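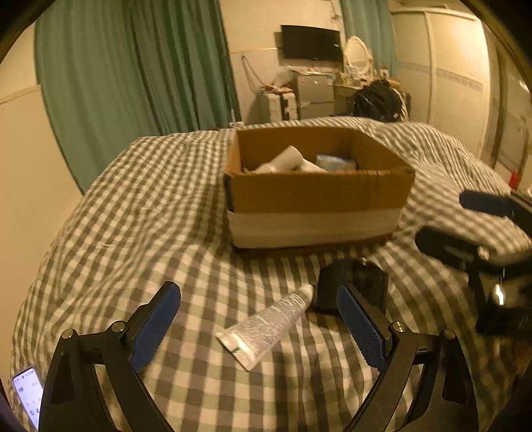

Unit 4: Packing a small box on a soft surface

Hospitality & Home Skills, Truklow campus. Handout 19, bring it to the practical.

Most of you will pack on the bed, becuase that's where the space is. Fine. Smooth the cover first — a bunched cover tips an open box and small stuff slides into the folds.

Order of work
1. Box in the middle, flaps open. Check the bottom seam.
2. Soft things and rolled things go in flat. Roll tight.
3. Wrapped packages next to them, label up.
4. Tubes last. Cream, toothpaste, whatever. Cap tight, squeeze the air out, cap end up if it fits.
5. Dark glossy things (phones, cases) stay out till the end, away from the tubes. Leaks.

Tubes again, everyone loses marks here. A squeeze tube fails at the cap or at the crimped end. Look at both. Small zip bag if in doubt. Don't wedge one under anything hard.

Gaps: fill with socks or a cloth, no newspaper (ink comes off on light fabric). Shake gently, if it rattles do it over.

Reading: Figueiredo packet, p. 292, just the part on liquids. Skip the crate section, not on the test.

Next time — labels and tape. Bring you're own marker.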